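屋外上映用の折りたたみスクリーン「Skornent」のページです。うちの店 Gultitport で扱っている機材のなかで、たぶん私がいちばん長く付き合っているものなので、商品説明というより半分は使用日記みたいになっています。長いです! 寸法だけ知りたい方は真ん中あたりの「仕様」まで飛ばしてください。

# Skornent 屋外上映用フレームスクリーン

映画を外で観るのが好きです。好きが高じて上映機材の店を始めてしまったくらいで、芝生に寝転がって、知らない人の笑い声を聞きながらコメディを観る、あの感じのために仕事をしているようなものです。家のテレビで一度観て「まあまあかな」と思った作品が、夜の校庭で観たらやたらと良かった、という経験、ありませんか。私は何度もあります。とくに歌と踊りのある映画。あれは絶対に大きい画面で、人がいるところで観たほうがいい。

で、外で上映するとなると、結局いちばん悩むのがスクリーンなんです。プロジェクターは明るいものが手に入りやすくなったし、スピーカーもなんとかなる。でもスクリーンは、シーツを張ればシワが出るし、空気で膨らむタイプは送風機の音がずっと鳴っているし(静かな会話劇だと本当に気になります)、自立式の安いものは風が吹くとお辞儀をします。上映中にお辞儀されると、主人公の顔がぐにゃっと伸びるんですよ。泣ける場面で客席が笑ってしまって、あのときは胃が痛かった。

Skornent は、金属のパイプを組んで枠を作り、そこに幕をゴム留めで張っていくタイプです。仕組みとしては昔ながらで、目新しいところはほとんどありません。ただ、つくりが素直で、部品がどれも手で触ってわかる形をしていて、暗くなりかけた現場でも迷いにくい。そこが気に入っています。

## 作っているのはどんな人か

設計したのは Prasert Thongdee さん。もともと巡回上映の一座で映写をしていた方で、村のお祭りから次のお祭りへとスクリーンを積んで回っていたそうです。自分たちで直しながら使っていた枠がだんだん進化して、周りから「うちにも作ってくれ」と言われるようになり、それがそのまま製品になりました。

最初に連絡を取ったとき、こちらが画質の話をしているのに、Thongdee さんの返事はほとんど杭とロープの話でした。地面が硬いときはどうする、砂のときはどうする、舗装された駐車場のときは重りをどこに置くか。画質の質問への答えは「幕が平らなら、映画はきれいに映る」の一行だけ。そのとき正直ちょっと不安になったんですけど、届いたものを張ってみて納得しました。平らなんです、本当に。

やりとりはいまも続いていて、こちらから「留め具のゴムが冬場に硬くなる」と送ったら、次の便から材質の違うものが入ってきました。説明書には何も書いていなかったので、最初は色だけ変わったのかと思っていました。こういうところは、もう少し宣伝してもいいのに。

## どんな上映に向いているか

幅が414cmあります。数字だけだとぴんとこないかもしれませんが、軽自動車の全長より大きいです。小学校の中庭、お寺の境内、商店街の広場、キャンプ場の空き区画。そのあたりがちょうどいい舞台だと思います。大きな野外フェスで後ろのほうまで見せたい、という用途には足りません。逆に、家の庭で家族だけ、というのも(できなくはないけれど)ちょっと持て余します。ご近所から丸見えになりますし。

作品の選び方でも、印象は変わります。昼間の場面が多くて色の明るい映画はとにかく楽です。日が落ちきる前に始めても、画面がちゃんと持ちこたえてくれます。反対に、夜の路地や洞窟ばかり出てくるサスペンスは、空が完全に暗くなるまで待ったほうがいいです。七月に一度、待ちきれずに始めてしまい、冒頭の大事な手がかりが誰にも見えていませんでした。犯人がわかる場面で客席がしーんとしていて、ああ、伝わっていないな、と……。

字幕版か吹替版かも、外では悩みどころです。個人的な好みは断然字幕なんですが、屋外だと前の人の頭で字幕が隠れることがあります。Skornent は脚の継ぎ足しで幕の下端を上げられるので、字幕上映のときは必ず高いほうで組んでください。椅子席と敷物席が混ざる会場なら、なおさらです。敷物の人が前、椅子の人が後ろ。当たり前のようでいて、開場してしまうと直せません。

古いモノクロ作品もすごくいいですよ。幕の白がほんの少しだけ落ち着いた白なので、ぎらっとせず、顔の陰影がきれいに出ます。無声映画に生演奏をつける企画で貸し出したことがあって、演奏の方が幕の脇に立っても枠の補強材に足を引っかけない配置にできたと喜んでもらえました。

## 幕の話

幕は正面投写用と背面投写用の二種類があります。

正面投写用は裏が黒く、後ろに街灯があっても透けません。普通はこちらで大丈夫です。商店街でやるなら、ほぼ迷わずこちら。裏側に店の看板の明かりがあったりすると、透ける幕では画面の真ん中に謎の四角が浮かびます。

背面投写用は半透明で、後ろから映します。プロジェクターが客席に出てこないので、子どもの多い会ではすごく助かります。投写の光の前を走り回る影、かわいいのは最初だけですからね。ただし幕の後ろに投写距離を取らないといけないので、会場の奥行きは先に見ておいてください。それと、プロジェクターの設定で左右を反転するのを忘れないこと。これ、本番前に文字の出る場面を流さないと意外に気づかないんです。私は配給会社のロゴで気づきました。お客さんも同時に気づきました。

幕の洗濯はしないでください。汚れたら、ぬるま湯で湿らせて固く絞った布で、叩くように拭きます。こすると表面にてかりが出て、映したときにそこだけ明るく見えます。虫がついたときも、手で払わず、乾いてから柔らかい刷毛で落とすのがいいです。夏の上映後はだいたい虫との戦いになります。光っているんだもの、そりゃ来ますよね。

たたみ方は、表の面を内側にして、ゆるく。きっちり折り目をつけると、次に張ったときにその線が残ります。私は毎回たたむ位置を少しずつずらしています。几帳面な人ほど同じ線で折ってしまうみたいです。 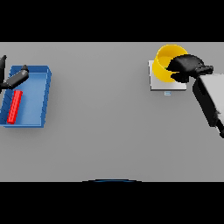 *灰色の台の上、青いトレイと赤い棒状のブロック*

## 組み立ての流れ

慣れた二人で、ほぼ40分。はじめての方は、もっと余裕を見てください。日没から逆算すると、夏の夕方は案外あっという間です。私はたいてい、西日がまだ眩しいうちに枠だけ立ててしまいます。

1. 会場に着いたら、まず地面を歩きます。幕の位置に立って、客席になるところを眺めてみてください。木の枝、電線、自動販売機の明かり。見落としはだいたいこのときに見つかります。
2. パイプを地面に並べて、長方形にします。角の部品は上下で形が違います。刻印が「Barton」のほうが下です。
3. 幕を寝かせた枠に張ります。上の辺、下の辺、それから左右。真ん中から外へ、向かい合う側を交互に留めていきます。
4. 脚を差して、二人で声をかけながら起こします。ここは必ず二人以上で。一人では絶対にやらないでください。
5. 後ろの支えを開き、ロープを張ります。ロープの端には白い布でも結んでおくと、暗いなかで人が引っかかりません。

三番目の、留めていく順番だけはどうか守ってください。端から順にぐいぐい留めていくと、最後の角が届かなくなって、無理に引っ張ってゴムを切る羽目になります。私がお貸しした先でゴムが切れて戻ってくるのは、たいていこのパターンです(予備は袋に入れてありますから、切れても慌てなくて平気です)。

「Barton」というのは角の部品の呼び名で、脚のほうの部品は「Gunn」と呼ばれています。由来をThongdeeさんに尋ねたら、「工房の棚に書いてあった名前」だそうで、それ以上のことはわかりませんでした。なんだか往年の刑事コンビみたいで、スタッフのあいだでは妙に愛されています。「Gunn が見当たらない!」「Barton の下にいた!」と、片付けのたびに劇中みたいな会話になります。

## 風のこと

ここは真面目に読んでください。

幕は帆です。スクリーンを立てるということは、帆を立てるということなので、風のある日は人の力ではどうにもなりません。ロープがたわんだり張ったりを繰り返すようになったら、上映の途中でも止めて、幕を外しましょう。枠だけなら風は抜けます。枠ごと倒そうとすると逆に危ないので、先に幕です。

途中で止めるのはつらいですよね。わかります。クライマックスの直前だったりすると、あと少しだけ、と思ってしまう。でも、途中まで観た映画の続きが気になって、次の上映会にもう一度来てくれる人はたくさんいます。中止のときの挨拶を、はじめから考えておくと気が楽です。私は「続きはまた夏の夜に」と言うことにしていて、これはわりと評判がいいです。

舗装された場所では杭が打てないので、重りを使います。土のうでも水のタンクでもかまいませんが、脚の上に載せるだけで済ませず、ロープの先にもきちんと結んでください。水のタンクは会場で水を入れればいいから楽そうに思えて、終わったあと捨てる場所に困ることがあります。排水していい場所を、先に会場の方に聞いておきましょう。

雨については、小雨なら幕も枠も平気です。平気じゃないのはプロジェクターと電源です。濡れた幕は必ずその日のうちに広げて乾かしてください。袋に入れたまま一晩置くと、独特のにおいがつきます。一度ついたにおいは、なかなか取れません。

## 仕様

| 項目 | 内容 |
|---|---|
| 品名 | Skornent 屋外上映用フレームスクリーン |
| 枠の外側の幅 | 414cm |
| 本体の重さ(枠と幕、脚を除く) | 14kg |
| 組み立て人数 | 2人以上 |
| 枠 | 金属パイプ、継ぎ足し式 |
| 幕 | 正面投写用または背面投写用 |
| 付属品 | 脚、支え、ロープ、土用の杭、予備ゴム、収納袋 |
| 別売り | 舗装用の重り、脚の継ぎ足し部品、雨よけの覆い |

収納袋は枠用と幕用に分かれています。電車での移動は、やったことはありますがおすすめしません。改札で詰まります。軽バンなら余裕、普通の乗用車でも後ろの座席を倒せば入ります。

## 一緒に使うと楽なもの

**プロジェクター**。明るさは、あればあるだけ助かります。うちでもお貸しできますが、すでにお持ちのものがあれば、まずはそれで試してみてください。近所の公園の許可が取れたら一度夜に持ち出して、壁に映してみるだけでも感じがつかめます。部屋で使うときより暗く見えるのが普通なので、がっかりしないでくださいね。

**スピーカー**。幕の左右に置くのが基本です。ただ、会場が横に広いときは、片側の音ばかり聞こえる席ができてしまいます。そんなときは幕の真下に寄せてしまって、台詞をはっきり聞かせるほうを優先します。爆発音の迫力より台詞! これは私の信念です。外では低音がすぐに逃げていくので、家で聴くような迫力を追いかけると音量ばかり上がって、ご近所に謝りに行くことになります。

**養生テープと懐中電灯**。地味ですが、これがないと始まりません。懐中電灯は頭につけるタイプが便利です。両手が空くだけで、撤収の速さがまるで違います。

**敷物の貸し出し分**。お客さんのなかには、何も持たずにふらっと来る方がいます。そういう方にこそ最後まで観ていってほしいので、少し多めに。

## 上映する作品について、ひとことだけ

よく聞かれるので書いておきます。お店で買ったソフトや、ご家庭向けの配信をそのまま大勢に見せることは、基本的にできません。無料の会でもです。上映用の許諾を扱っている窓口に、作品名と会場、見込みの人数を伝えて相談してください。観たい作品の権利がどこにあるかわからない、というところからでも、窓口の方はわりと親切に教えてくれます。

順番としては、会場、作品、機材です。機材を先に押さえたくなる気持ちは機材屋としてはうれしいのですが、作品が決まらずに日が迫ってくるのは見ていて気の毒になります。どうしても迷ったら、短い作品を何本か並べる会にするのも手です。休憩を入れやすいし、小さいお子さんのいる家族が途中で帰りやすい。最初の一本を子ども向けのアニメにして、遅い時間に大人向けの恋愛ものを置く、という番組を組んだ方がいて、あれは上手だなあと感心しました。

## よくいただく問い合わせ

**室内でも使えますか。**
使えます。ただし天井の高さを測ってください。脚を付けない状態で舞台の上に置くという使い方もできます。体育館なら床に傷をつけないよう、脚の下に毛布か厚手のマットを敷いてもらえると安心です。

**昼間に映せますか。**
むずかしいです。日陰でも、うっすら何か動いているのがわかる程度だと思ってください。昼の催しなら、室内を暗くして使うほうが確実です。

**幕だけ買い足せますか。**
はい。正面投写用をお持ちの方が背面投写用を足す、という注文がいちばん多いです。枠は共通です。

**部品をなくしました。**
よくあります。角や脚の部品はひとつから送れますので、ご連絡ください。「Barton の左」「Gunn の短いほう」のように言っていただければ通じます。草むらに落とした場合は、翌朝明るくなってから探しに行くと見つかることもあります。

**映画以外にも使っていいですか。**
もちろんです。スポーツの観戦会(これも放映の許諾は確認してくださいね)、発表会、結婚式の二次会。影絵の劇団さんが背面投写用の幕を気に入って使ってくださっています。影絵のときはプロジェクターではなく電球を使うそうですが、熱を持つ電球を幕に近づけすぎないようお願いします。

**自分で組めるか不安です。**
店に来てもらえれば、裏の空き地で一度一緒に組みましょう。夕方に来ていただければ、そのまま短編を一本映すところまでできます。お茶くらい出します。雨の日は倉庫の中で枠だけの練習になります。

## 貸し出しと購入

まずは借りてみてください、と毎回お伝えしています。買ったけれど車に積めなかった、しまう場所がなかった、という話がときどきあるもので。借りて一度上映してみて、これなら自分たちで続けられそうだと思ったら、そのとき購入の相談をしましょう。最初の貸し出し料は、購入代金から差し引きます。

貸し出しの予約は、夏の土地のお祭りが重なる時期がどうしても混みます。七月は特に早く埋まります。秋の上映もいいものですよ。日が早く落ちるので開始を繰り上げられるし、虫も減るし、毛布にくるまって観る怪談映画なんて最高です。秋の問い合わせがもっと増えてほしい。

返却のときは、幕が湿っていたら遠慮なくそう言ってください。怒りません。こちらで広げて干します。黙って袋に入ったまま返ってくるのがいちばん困るので、貼り紙でもメモでもいいからひとこと添えてください。泥は、乾いてから落としたほうが楽なので、現場で無理に洗わなくて結構です。

ご連絡の際は、会場のだいたいの広さと地面の種類(土、芝、砂、舗装)、背面投写をしたいかどうかを書いていただけると話が早いです。上映したい作品が決まっていたら、それもぜひ。これは業務上の必要というより、単に私が知りたいんです。好きな作品だと返信がやたら長くなりますが、見積もりはちゃんと最初のほうに書きます。

Gultitport 機材担当より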